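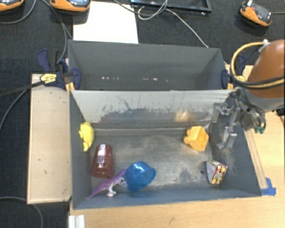 2 min read

Progress report to the Fortin fund, August 2022

Dear Nathalie,

Thank you again for your patience while we got ourselves sorted after the move to Lemstead. It's been a busy stretch, and I'm happy to say the toy and playware sorting is well and truly under way!

We've now been through nearly 1,000 donated pieces, and 501 of them have gone out to families in Usville. The rest are a real mixed bag (as donations always are), which is why we've stuck with the grey metal bins. They're scratched to bits inside and they won't win any beauty contests, but they're the right size for a small mixed lot, and a purple dinosaur can share with a blue bowl, a dark red cup and a couple of yellow toys without anyone fretting over the paintwork. Little boxed items go in with the rest for now, though I'd like them to have their own shelf by September.

The Skolalitz playgroup has asked for 34 mixed sets, mostly animals and pretend-kitchen things, and we've set aside three as samples so their staff can tell us whether the colours and sizes suit. Cups are plentiful. Dinosaurs are not, and I'd be grateful if you'd mention that to anyone with grown-up kids and a full cupboard.

Spending is on track, with the shelving still to be paid for. I'll send the receipts along separately.

Warmly,
Pei-shan Hsiao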